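Netden Forums > Kitchens > Doors, drawers and handles

Dark bar handles on light wood - keep or swap?

fangle44
April 13, 2025
We moved in last August and the kitchen came with long bar handles in a dark bronze, nearly black. The wood is a light honey colour and the worktop is white marble with grey veins. My other half wants brushed steel to go with the marble. I'd keep what we have, but I'm willing to be talked out of it.

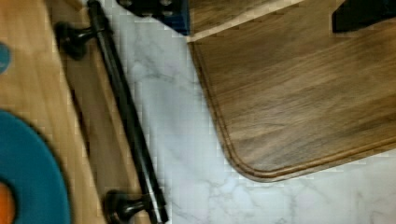 The posts flare out where they meet the wood, so I'm worried about what a smaller foot would leave showing. Has anyone swapped this sort and found a ring underneath?

Bidar_Joinery
Yes, on oak. Pale circle under every foot, and the wood round it had gone darker. Take one off and look before you order anything. It's 2 screws from the back.

tilly_h
Keep them. Steel against warm wood looks like an office to me.

Indusgate Mick
Disagree with tilly. Dark handles show every floury fingerprint and the finish wears through where you grab them. Mine looked tatty in 13 months. Steel just gets wiped.

tilly_h
Depends on the handle. Mine are years old and fine, and I bake most days.

Bidar_Joinery
Whatever you choose, measure between the screw centres. If the new ones don't match you're filling holes, and filler on a light grain always shows. I was quoted roughly 400 to put that right on one job.

fangle44
That's more than I wanted to spend on the lot. Will take one off tonight and see what's under it.

Indusgate Mick
Still say steel - but check the centres first, he's right about that.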